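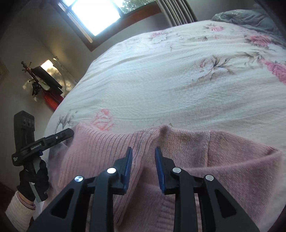 Ticket 1042, room 3, Fornthorpe guest house. Guest reports one knitted sweater missing from the laundry return. I checked the bag list from Mudgway and the sweater was not written on it. Later in the morning I found a light pink one with a ribbed hem, bunched up on the floral bedspread. I asked Hamdia Wolde to compare it with the guest's note, which says "pink, long sleeves, cuffs must not be stretched."

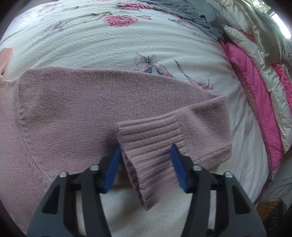

Sleeve with the end folded back, ribbed cuff.

Guest confirmed by phone at 11:40. Please add the sweater to the list. Status: closed. D. Thoroddsen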